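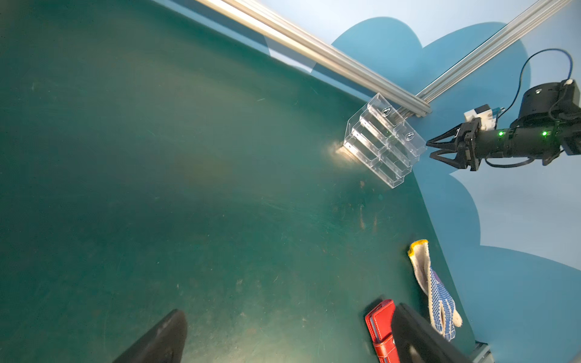
julthorpe_jen
Does anyone still decant their spices? I did all of mine in May and I'm already regretting it. The paprika and the cayenne are now the same red powder, and dinner has become a matter of luck. I like the look of a clear stepped organizer, the acrylic kind with rows of compartments, like the one on the green tabletop in my picture. My husband says tins in a drawer were fine for 100 years.

Xiaoyan Tang
Your husband is right, sorry. Light ruins paprika. Clear anything is a display case for stale food.

mortar2173
Disagree. Mine sit out in the open and get used up in 3 months. In a drawer they'd turn up at the estate sale.

Xiaoyan Tang
Three months for cumin, sure. Who is getting through mace that fast?

mortar2173
I don't own mace. I have standards and a small kitchen.

julthorpe_jen
I own two maces. One came with the Tastance gift box and I have no memory of buying the other.

lidless
Masking tape and a marker, on the bottom AND the side. I paid for the fancy Clernemen labels and they slid off in a week – very elegant, all over the shelf.

Xiaoyan Tang
Mine have stayed on for two years. Did you wipe the jars first?

lidless
Define wipe.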